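Halar gets a free second chapter this November, and it's a big one!
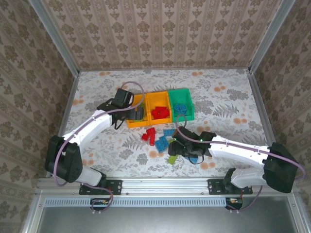 So what is in the new chapter? A whole new region called the Salt Stair, a playable ferryman class, and a rebuilt fishing system that now feeds into cooking and trading.

Brukbridge broke the news during its autumn stream last night, and we have been grinning ever since. The studio had hinted at "a little something" for the winter, so most of us were expecting a costume pack and maybe a boss or two. Instead we got nearly half an hour of new footage, a proper map reveal and a release window that is only weeks away.

The Salt Stair sits to the north of the starting valley, behind that locked sea gate players have been throwing themselves at since launch. It is a chain of flooded terraces that climb up to an old lighthouse town, and the tide changes which paths are open. Go at low tide and you can walk straight across to the markets. Go at high tide and you will need a boat, which is where the ferryman comes in. The class fights with a long pole, can carry one other player (or a very cross goat, as the stream showed) and gets its own story that runs alongside the main one.

Brukbridge says the chapter adds 85 quests, and the team reckons a steady player will need some 400 minutes to see the main thread through. That is a generous slice for something that costs nothing if you already own the game. You can start it as soon as you have finished the mill quest, so newer players won't have to grind for weeks to join their friends up on the terraces.

Fishing has had the most love of all. The old version was a single button press and a bit of luck. The new one has proper lines, weather and bait, and the catch goes into a cooking pot that gives real bonuses in fights. There is a trading post at the top of the Stair where rare fish can be swapped for ship parts - we spotted a gorgeous green sail in the background and we want it badly.

Co-op is getting attention too. Halar has always let 2 players share a world, but the guest never kept much of what they earned. From the new update, both players keep quest progress, recipes and gear. This has been at the top of the forum wish list for ages, and the chat went wild when it came up on screen. Saves will carry over, and the studio asks everyone to back up their world before downloading, just in case.

Music fans should keep an ear out as well. Neves, the band behind the lovely harbour theme in the original, is back with a fresh set of tracks, and a short piece played under the closing trailer. It is slower and a bit sadder than the first game's tunes, with an accordion that we have already had stuck in our heads all morning.

On the hardware side, the chapter arrives on PC first, with the Famix handheld version following in the new year. Brukbridge says the handheld build needs more time so that the tide effects run smoothly. A bit of a wait for anyone who plays on the train, but the early clip looked crisp and the text is much easier to read than it used to be.

There will be a test weekend before launch. Brukbridge is handing out 400 places through its newsletter, with sign-ups opening at 6pm tomorrow, and testers will be able to play the first two terraces and try the ferryman. Progress from the test won't carry over to the full release, but everyone who takes part gets a lantern for their boat.

We have put our names down already and will have hands-on impressions as soon as we are allowed to share them. Which class are you taking up the Stair first? Tell us in the comments!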